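Inicio | Reseñas | Herramientas | Taller | Contacto

Imprimir | Enviar por correo

Terar en el almacén: nuestra experiencia con el simulador de Nadamside

28 de febrero de 2023

Llevaba tiempo queriendo sentarme a escribir esta reseña con calma, y como varios lectores me habéis preguntado si Terar merece la pena para una empresa pequeña, voy a intentar contarlo como lo hemos vivido en Londoño, que es donde trabajo preparando pedidos desde hace ya bastantes años (más de los que me gusta confesar). Terar es un programa de simulación que vende Nadamside: uno ensaya en pantalla el trabajo de una célula automática, con sus piezas y sus movimientos, antes de tocar nada en la nave. Lo contratamos en diciembre, cuando la dirección decidió que la línea de clasificación de cajas pequeñas se iba a automatizar por fases.

Reconozco que al principio lo miré con recelo. En la línea estábamos tres personas por turno y la palabra «automatizar» no suele traer buenas noches de sueño. Lo que me hizo cambiar un poco el gesto fue que nos sentaron delante del programa desde el primer día, a los de siempre, con nuestras manías y nuestro café. La licencia para dos puestos nos costó 3128 euros al año, formación aparte, y os diré que la formación la habría pagado yo de mi bolsillo, porque el manual en español está traducido a trompicones y hay menús enteros que siguen en inglés.

El manejo, una vez pasada la primera semana, es agradable. Se empieza con formas sencillas, cubos de colores lisos y superficies sin adorno ninguno, y sobre eso se van ensayando los movimientos de coger y dejar. A mí me parecía cosa de niños, la verdad, hasta que intenté que una secuencia entera saliera bien y me dieron las ocho de la tarde. 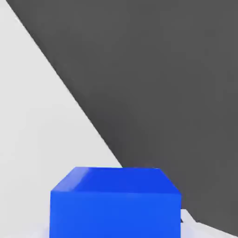
Lo que más valoro es lo que ha pasado con nuestro saber del oficio. Cuando llevas media vida moviendo cajas sabes cuáles resbalan, cuáles hay que girar antes de apilar y en qué momento del turno se atasca todo, y eso no estaba escrito en ningún sitio. Para preparar los ensayos tuvimos que explicarlo en voz alta, discutirlo y apuntarlo. Hicimos 600 pruebas antes de dar por buena la primera secuencia, y muchas de las correcciones salieron de compañeras que jamás habían abierto un programa así. ¡Daba gusto verlas discutir con el técnico!

También hay su parte menos bonita. El trabajo cansa de otra manera: antes llegaba a casa con la espalda molida y ahora llego con los ojos como tomates. Una compañera pidió el cambio a expediciones porque no quería pasarse la mañana sentada, y lo entiendo perfectamente. Y los pluses por esfuerzo físico siguen sin aclararse, cosa de la que el programa no tiene culpa ninguna, pero que conviene dejar hablada antes de firmar.

Probamos en su día Ura, que es más barato y arranca más deprisa, pero nos resultaba pobre a la hora de ajustar el punto de vista y guardar versiones de un mismo ensayo. Terar guarda todo, quizá demasiado, y hay que hacer limpieza de vez en cuando o el ordenador se arrastra.

Lo que mejoraría: la ayuda en español, el aviso de errores (sale un código y ya te apañarás) y el servicio de atención, muy amable pero lento. Si tenéis un equipo con ganas y una dirección dispuesta a dejarle horas para aprender, yo lo recomiendo. Pedid la versión de prueba y que la toque primero la gente de la línea.

Imprimir | Enviar por correo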